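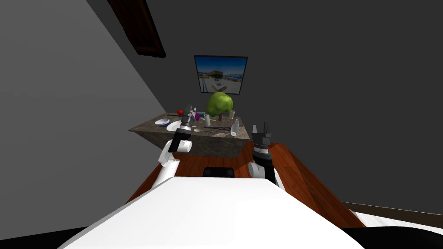 Basbridge Footpaths Project
Progress report to the Ghasemi Fund, September 2018

We have now cleared 1,614 metres of path, most of it bramble and the rest an argument with the parish about whose bramble it was. Usha Lobo has walked the whole length twice and would like the fund to know that the stile at Guritz Lane is still terrible.

Of the 60 waymarkers ordered in June, 6 arrived pointing left only. Kedir Dinsa has found left turns for four of them. The supplier is replacing the other two and has asked for a photograph of the problem.

Spending is under budget, chiefly thanks to the gravel not coming. It is promised for next month, as it was last month. Pavithra Shetty will send the receipts separately.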